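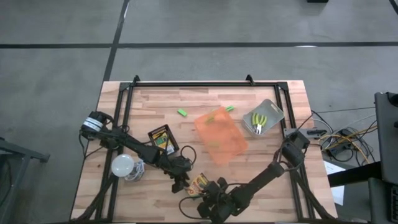 The bench as we run it, both arms over the table, parts and tools out

Written rules for a two-arm tabletop setup in a shared shop?

hultport_bench

Need some help writing bench rules. We run two small arms on one wooden table in the Hultport makerspace, mounted on rails left and right, both reach the middle. Job is pick and place: green blocks, boxes, a pair of pliers, whatever is out goes in a bin or a tray. Somebody drives from the keyboard, or a saved program plays back.

The space wants a one page sheet of rules before October. I looked for a standard and everything I find is for big factory cells with fences and light curtains. We don't have a fence. Small arms, slow, but the grippers pinch and two arms means they can hit each other or trap a hand in between.

Things I'm stuck on:

Is there an accepted distance people stand back? Or do you just go by reach? I measured ours at 700 mm from the base joint and want to put tape down.

Cables. There's a tangle on the floor right next to the table, and the gripper cable loops out over the wood where the work is. Is that a rule thing or just a tidy thing?

What's allowed on the table. Right now tools and parts share the same space. The pliers are in the gray bin but people leave stuff lying wherever.

And what do we do about pieces the wrist camera can't see all of. See below, one block is out in the open and easy. The other is down by the right finger and mostly hidden by it. Newer people reach in with a hand to nudge a block like that while the arms are live. I want a rule against it but I need to tell them what to do instead.
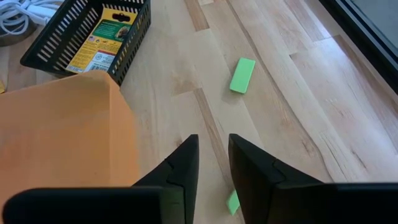
What we have for rules so far

Hair tied back, no lanyards
One driver at a time
No food on the bench
Say "moving" before you move
Stop if anyone asks you to stop

That's it. Too short? It's getting printed and stuck to the wall so I don't want four pages either.

gavano_retired

You want a risk assessment first, rules second. Sounds like a big deal, takes an afternoon. List every way somebody gets hurt, how bad, how likely, then what you do about it. Your sheet falls out of that. Skip it and you get a list like yours, decent stuff but nothing on the list about reaching in, and that's your main hazard by your own telling.

On distance: small arm doesn't mean safe arm. Don't borrow a number from some other shop. Measure full reach INCLUDING the gripper and whatever is in the gripper. If your 700 is to the wrist, it's wrong. Then add room for a person leaning. Tape it, and check it again whenever the arms get moved along the rails.

Stops. You didn't mention one. There should be a hardwired stop the driver can reach without looking, and another one for whoever is watching from the far side. A key on the keyboard does not count. If the software hangs, so does your stop. Also find out what the arms do when power drops. Some hold position, some go limp and fall on whatever's under them. Write that on the sheet too, people should know which one they've got.

Cables are a rule thing. Floor cables are a trip into a moving arm. And a loop over the work gets snagged by the other arm sooner or later, then you've pulled a connector or yanked a joint. Tie it back along the arm with enough slack for full travel, run it slow through the whole range and watch the loop the entire way.

If you're a workplace, or have paid staff in there, talk to whoever handles safety for the building. A forum can't sign off on it.

bramwell_lab_tech

Agree with most of above. Here's the order we use at Bramwell, copy what you want. Our version fits on one side of a page.

1. Walk around the table. Floor clear, cables clear, nobody inside the tape.

2. Only this run's items on the wood. Tools not in the run go off the table completly, not in a bin on the table.

3. Test the stop. Every session, not once a month.

4. First pass at the slowest speed, even with a saved program. Especialy with a saved program.

5. Piece hidden behind a finger or half under something: don't nudge. Raise both arms, back off, look again from the wrist camera. Still can't see it, stop the run, cut drive power, wait till both arms are still, then move it by hand.

6. Hands out, say clear, power back on, slow speed again for the first move.

7. Write down anything odd. Ours is a paper log. We had 228 entries last year, nearly all boring, but a handful were the same cable coming loose and we would never have spotted it otherwise.

For two arms: give each one a side, and let only one into the middle at a time. You can do it in software or just by the driver's habit, software is better. Slows you down some. We do 3,000 picks in a busy month and 2,300 in a slow one and the waiting isn't what limits us.

Also "one driver at a time" needs a handover line. Outgoing driver parks both arms, then gets up. We had people swapping seats mid move.

purnesley77

we just told everyone dont touch it while its on. works fine at purnesley. tape is a good idea tho, use the yellow black stuff, the plain gray peels off concrete in like a week

hultport_bench

Thanks all. The 700 was to the wrist, so yeah, wrong. Remeasuring tonight with a box in the gripper. Taking the Bramwell steps nearly as is, plus the power drop line. Will ask the building about the second stop.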